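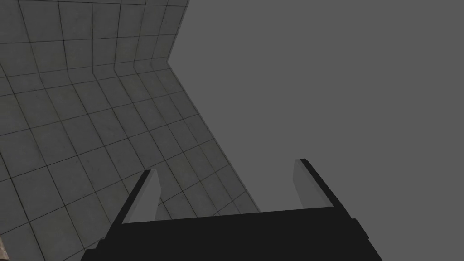
### 4.2 Self-reported cooking frequency

We put little weight on the diary figures, and we think earlier work put too much on them. Vogler and Lenz treat "a meal cooked at home" as a plain fact that a respondent either reports or forgets. In our Stemham sample, 22 households used the phrase in ways that can't be added together. One counted toast. Another left out anything made from leftovers, and so reported six meals in a week when the stove was used every day.

Calvo's correction, which scales the diary count by grocery spending, doesn't rescue the measure. It assumes that food bought is food cooked, and the Nistanmont receipts give us no reason to believe that. 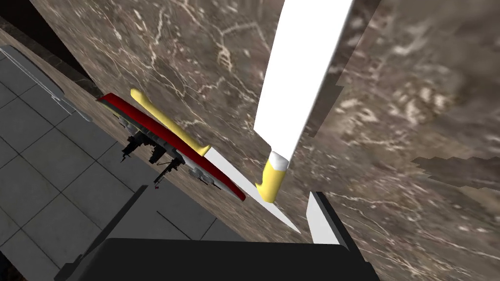

The prompt wording made things worse. Respondents asked whether they had "prepared" a meal gave higher counts than those asked whether they had "cooked" one, and chopping a salad seems to fall on either side of the line. Figure 7 plots both versions by household size. The gap is widest for people living alone, the group on which Yen's argument about declining kitchen skills rests. We would want to see that argument tested again with a single wording before accepting it.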